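About Fodent

Fodent is a calibration and repair laboratory for commercial weighing equipment. We test, adjust and certify scales and balances used in trade, food production, agriculture and general manufacturing. The laboratory is in Dunport, and field work covers the surrounding counties out to Linesik.

The company was started by Colm Coughlan, who had spent his earlier career servicing bench and counter scales for a regional dealer. The original shop handled mechanical scales only. Electronic load cell work was added when most retail customers changed over, and the mechanical side was kept. We still rebuild beam and dial scales, and we still cut replacement pivots in house when the part is no longer made.

Scope of work

Bench and counter scales up to 60 lb are normally calibrated at the customer's site. Analytical balances may be done on site if the room is suitable. A suitable room has a stable bench, no direct airflow from vents, and a temperature that holds steady over the length of the test. If these conditions cannot be met, the technician will say so before starting, and the balance can be brought to the laboratory instead.

Floor scales, hopper scales and tank weighing systems are calibrated in place. For hoppers and tanks where test weights cannot be hung to full capacity, we use a substitution method and state this on the certificate. Vehicle scales are outside our scope. We can inspect the indicator and junction box on a vehicle scale, but the load test has to be carried out by a firm with a test truck.

We hold 487 individual test weights across all classes. Cast iron weights are used for floor and hopper work and stainless steel weights for everything smaller. Working weights are checked against our reference set on a fixed cycle, and the reference set is sent out for comparison every March. The laboratory does not issue certificates for analytical balances while the reference set is away.

Certificates

Each certificate lists the instrument, its location, the test points, the readings as found, the readings as left, and the uncertainty at each point. As-found readings are recorded before any cleaning or adjustment. Customers sometimes ask us to clean the pan and level the instrument first. We will do this after the as-found readings are complete, as the earlier figures are what an auditor will want to see.

We do not print a recommended due date unless the customer asks for one. Interval is the customer's decision and depends on use, environment and the cost of an out-of-tolerance result. On request we will review the history of an instrument and suggest an interval in writing.

Certificates are issued as PDF files within two working days of the test. Paper copies are available.

The Osei building

The laboratory moved to the Osei building after the former shop became too small for the weight store. The balance room is on the ground floor, on a slab separated from the rest of the structure. It has no outside wall. Temperature and humidity are logged continuously, and the log is available to customers whose instruments were in the room at the time.

The repair shop is next door to the balance room and shares the receiving counter. Instruments left at the counter before 3 p.m. are logged in the same day. Please remove batteries and loose pans and pack them separately — a loose pan in transit is the most common cause of damage we see at receiving.

Field service

Three field technicians work from Dunport. Routes are planned by area, and about 172 sites are visited on a regular schedule. Calls outside the schedule are fitted in where a route passes nearby, or booked as a separate trip at the standard travel rate.

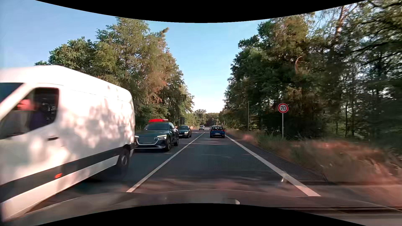 Weights need time to reach room temperature after they are carried indoors. For bench scales the delay is short. For balances reading to 0.1 mg it can take most of a morning, and the visit is booked accordingly. Power to the balance should be left on overnight before the appointment.

Sites with wash-down areas should tell us the cleaning times when booking. We also need to know of any footwear, hair cover or induction requirements at the gate.

Repairs and parts

Repair estimates are free if the instrument is brought to the counter. We stock load cells, keypads, displays and power supplies for the models we see most often. Units beyond economic repair are returned or recycled, as the customer prefers.

Counter hours are 8 a.m. to 4:30 p.m.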